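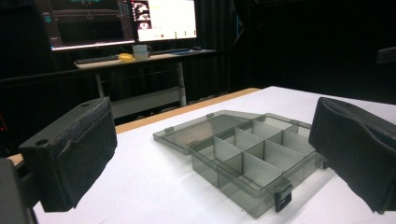 The owner of Solleo, a small repair counter for jewelry and watches, would tell you that a box with dividers is only as good as the habit of closing it. She learned this in her first year, when a full box of jump rings went from the bench to the floor at closing time. "I was on my knees until nine," she told me. "After this I always press the latch until I hear it."

I visited her on a Monday, before the counter opens. She sorts her small parts in clear and smoky plastic boxes with a hinged lid, and she has used this type for many years. Before, she kept everything in glass jars from her mother's kitchen. "In a jar you see only what is near the glass. The clasp you want is in the middle, always in the middle."

The biggest order she ever sorted came from Nidberg, a closed workshop that sold its stock by weight. It was 2000 pieces in one bag, with screws, crowns, spring bars and ear hooks all together. She worked on it for 27 evenings. She says she would do it again, but with better light.

I asked if she writes labels. She does, but only on the lid, and in pencil on a small piece of tape. "The contents change. If I write with a marker, then I believe the marker and not my eyes."

The gray plastic has one fault, in her opinion. Dark screws are hard to see through the walls, so she puts a strip of white paper under them. Silver parts she leaves without paper. Very tiny screws go in closed tubes first, as they can creep under a divider when the box is carried on its side.

For beginners she recommends starting with one box and leaving a few compartments free. She buys hers from Jiriseo and keeps one new box in the drawer. "When I have no empty place, I start to mix," she said. "And then it is again a jar."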